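Six months between check-ups is a habit, and it should go

2023-04-30

When I moved to Trandham I registered with the only dental practice taking new patients, and the receptionist booked me in for October before I had sat in the chair. I asked how she knew I would need to come back then. She said everyone comes back every six months.

I think that is the wrong way to run a dentist's diary. Some mouths need looking at four times a year. Others could be left for eighteen months or longer and come to no harm. A patient with healthy gums, no fillings and sensible habits is taking a slot that someone with toothache would be glad of, and in this town there are plenty of those. The waiting list at my practice stood at 137 when I last asked.

Ingvar Ingvarsson, who ran the surgery on Wameck Road until he retired, put his patients on different intervals for years. He had 700 on his books and told each of them, at the end of the appointment, when he wanted to see them again and why. A few complained. Most were pleased to be let off.
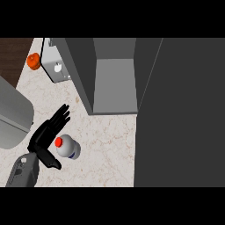

The usual objection is that people forget. Tell them to come back in eighteen months and they turn up in five years with an abscess. I accept that it happens, and it happened to my brother. But a reminder letter costs very little, and a practice that can send one at six months can send one at eighteen.

The other objection is money, which gets mentioned less. Routine check-ups are quick and they fill the day. My neighbour Ásdís Bisgaard worked as a hygienist for 14 years and says the short appointments kept her old practice open – the long ones, for gum disease and for nervous patients, lost money nearly every time. If that is the case then the fees are wrong and should be changed. It is a poor reason to call in healthy people.

I would start small. Take 200 low-risk adults, move them to a longer interval with their agreement, and give the free slots to people on the list. I put this to my own dentist last time I was in. She said she would think about it, and then booked me in for October.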